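Section 3. Preparing the counter and the message card

Skitley is a small set for the kitchen: one dry-wipe card, one clip, one marker and one cloth. Before the first use, please read this section to the end.

1. Choose a flat part of the counter, away from the sink and the stove. Stone, tile and laminate are all suitable.

2. Wipe the counter with a damp cloth and let it dry for 5 minutes. Crumbs under the card will scratch both surfaces.

3. Remove the thin film from the card. Start at one corner and pull slowly - the film can tear if you pull fast.

4. Put the clip on the lower edge of the card. Do not force it over a corner.
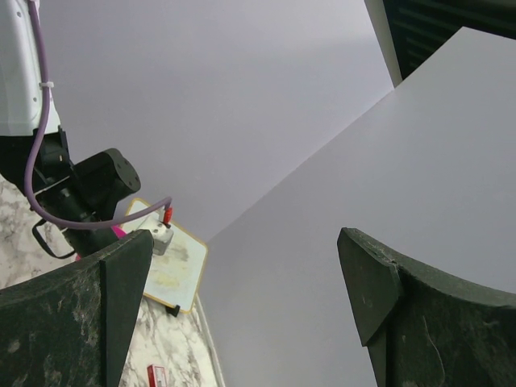

Cleaning of the card is simple, but it should be done regularly. Use the dry cloth first, and only after this the damp one. When ink stays for many days, it leaves a color in the surface, like the faint yellowish and greenish smudges on the card with the orange-tan border. Marks of this kind do not disturb new writing. If you wish to remove them, continue with the steps below.

5. Write over the old mark with a fresh dry-wipe marker, and wipe after three seconds.

6. If the mark is still there, put two drops of dish soap on the damp cloth and rub in small circles.

7. Dry the card completely before you write again.

Caution: Do not use steel wool or scouring powder. They make the surface dull, and this can not be repaired.

Caution: On marble, do not use vinegar or lemon for cleaning. Acid damages the stone - also when the contact is short.

Note: Spare clips can be ordered from Nallex under part number 2000.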